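Folding Club Shirts and Short-Sleeved Tops for Storage
Penden Leisure and Community Trust: Kit Guidance 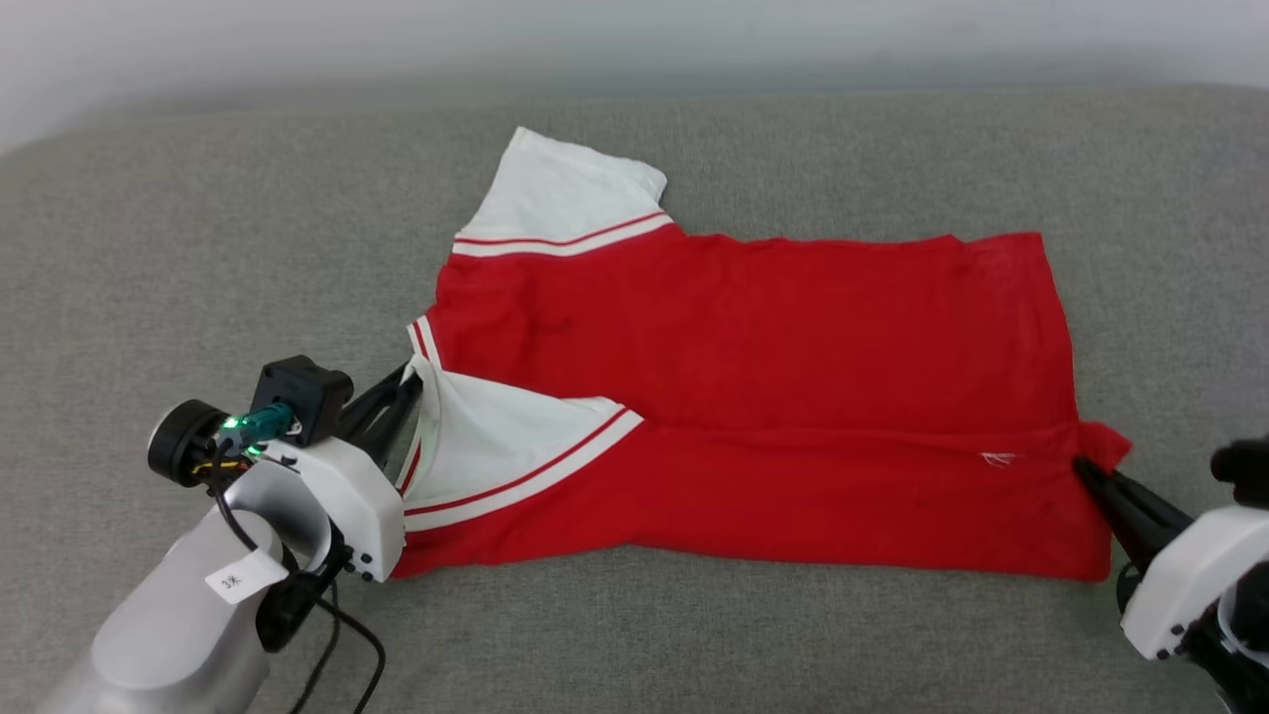
This guidance applies to all short-sleeved shirts issued from the kit store at Garside and from the smaller cupboard at Nirnbridge. It covers checking, laying out, folding and putting away. It should be followed by team managers, helpers and any member who returns kit on behalf of a group.

The Trust holds 175 shirts in adult and junior sizes. They are shared between several teams over the course of the year, and a shirt that has been put away badly is usually found on the morning of a match. The method set out below produces a flat, even bundle that fits the shelves at both sites and allows the size label to be read without unfolding anything.

Before you begin

Shirts must be clean and fully dry. A shirt that feels cool to the touch at the seams or under the arms should go back on the airer for a further hour. Damp shirts must not be folded, even for a short time, as the smell will pass to the rest of the shelf.

Choose a flat surface wide enough to take the whole shirt with the sleeves open. A table is suitable. So is the seat of a padded bench or a firm sofa, provided that the covering is clean and has been brushed down. Soft beds and deep cushions should be avoided, as the cloth sinks and the folds will not lie straight.

Wash and dry your hands. Remove rings or bracelets that may catch on the fabric. Pale sleeves and collars mark very easily, and hand cream is a common cause of spots that are noticed only after the shirt has been stored.

Checking the shirt

Each shirt should be looked over once on the front and once on the back before it is folded. Please check the following:

Collar and neck. Look along the piping or trim for loose stitching. Make-up and sun cream tend to collect on the inside.

Sleeves. Where the sleeve is a different colour from the body, look closely at the join. Colour may have run in the wash. Stripes near the cuff should be free of cracks or pulled threads.

Body. Hold the cloth towards a window and look for dark spots, grass stains and small holes. A faint mark is easily missed on red or navy fabric under electric light.

Hem. Run the hem through your fingers from one side seam to the other. Dropped stitches should be reported.

Loose threads and lint should be lifted off by hand. If a thread is attached to the shirt, do not pull it. Snip it close to the surface with small scissors, or place the shirt in the mending basket if the thread comes from a seam. Stained shirts should be placed in the rewash bag with a slip of paper showing where the mark is. They should not be folded with the others in the hope that the mark will fade.

Laying the shirt out

1. Place the shirt on the surface with the front facing down. The collar may point away from you or to one side, whichever is more comfortable. Members working at a narrow bench generally find it easier to lay the shirt sideways, with the collar to the left and the hem to the right.

2. Take hold of the shirt at the collar with one hand and at the hem with the other. Draw the two gently apart until the body lies flat. The aim is to take out the slack. Knitted sports fabric stretches readily, and a shirt that has been pulled hard will spring back and wrinkle as soon as it is released.

3. Open both sleeves. Sleeves often fold across the body when a shirt is put down, particularly if it has come straight out of a basket. Lift the sleeve by the cuff, bring it out to the side and lay it down again so that the cuff is straight.

4. Turn down any corner of the hem that has flipped up. Check the side furthest from you as well as the near side.

5. Smooth the body with the flat of the hand, working from the middle towards the side seams. Creases that run across the shirt should be eased towards the hem. Small wrinkles in the cloth will settle under the weight of the pile and need no further attention.

6. Bring the collar flat. If part of it has tucked under, draw it out with a fingertip before making the first fold.

Making the folds

The standard fold for adult shirts uses 4 movements. The instructions assume that the shirt lies face down with the collar pointing away from you. Members who have laid the shirt sideways should follow the same order.

First fold. Take the right side of the shirt at the shoulder and at the hem. Bring it over towards the centre so that the edge lies just past the middle of the collar. Lay the sleeve back on itself so that it rests along the folded panel and does not cross to the other side.

Second fold. Repeat with the left side. The two panels should be of equal width. The shirt will now be a long strip, slightly narrower at the collar than at the hem. If one side is plainly wider than the other, open both and begin again, as the difference will become greater with each further fold.

Third fold. Lift the hem and bring it up to the middle of the strip. Press lightly along the fold with the side of the hand.

Fourth fold. Bring the lower half up once more, so that the folded edge meets the base of the collar. Turn the whole bundle over. The front of the shirt should now face upwards with the collar at the top and the size label showing.

Junior shirts

Junior shirts are shorter in the body and need only 3 movements. Fold both sides to the centre as described above, then bring the hem directly up to the base of the collar and turn the bundle over. A junior shirt folded by the adult method becomes too thick and will slide off the pile.

Shirts with contrasting sleeves

Several of the Sulance sets have white sleeves on a coloured body. These should be folded so that the white fabric lies inside the bundle wherever possible. When laying the sleeve back on itself, keep the cuff clear of the outer edge. Striped cuffs should be left flat and should not be rolled or creased along the line of the stripe.

White-sleeved shirts must not be stored next to new dark shirts until the dark shirts have been washed at least once. A sheet of plain paper may be placed between the piles as a precaution.

Stacking and storage

Adult shirts are stored in piles of no more than 31. Taller piles lean, and the lower shirts take on hard creases that are difficult to remove without ironing. All collars should face the front of the shelf.

Arrange each pile by number with the lowest at the top. Where a set has no numbers, arrange it by size, smallest at the top. Please do not mix adult and junior shirts in the same pile.

At Garside, the shelves are labelled by team. At Nirnbridge, where space is limited, shirts are kept in lidded boxes and should be stood on edge with the fold upwards. Boxes must not be filled so tightly that a shirt has to be forced in. If a box is full, the remaining shirts should be taken to Garside.

Leave a gap between the top of each pile and the shelf above so that air can move freely. Nothing else is to be kept on the shirt shelves, including bibs, socks and first aid bags.

Common problems

The bundle comes undone when lifted. The last fold has usually been made too loosely. Open it, press out the air with the flat of the hand and fold again.

One sleeve hangs out at the side. The sleeve was not laid back along the panel after the first or second fold. It should not be pushed in from the outside, as this leaves a lump. Unfold the shirt and lay the sleeve again.

The collar is crushed. Check that the fourth fold stops at the base of the collar and does not cover it.

The shirt will not lie flat at all. Some older shirts have twisted at the side seams through repeated washing. Line up the shoulders, let the hem fall where it will and fold from there. Shirts that have twisted badly may be put forward for replacement at the end of the season in May.

Signing kit back in

When all the shirts in a set have been folded and put away, complete the return sheet on the inside of the cupboard door. Enter the team, the number of shirts returned, and the number placed in the rewash bag or mending basket. Missing shirts should be entered on the same line.

Sets returned after 9 p.m. may be left in their bag on the lower shelf and folded the next morning, provided that they are dry. Wet kit must be taken home and washed.

Spare return sheets, paper slips and labels are kept in the drawer beneath the Garside shelves.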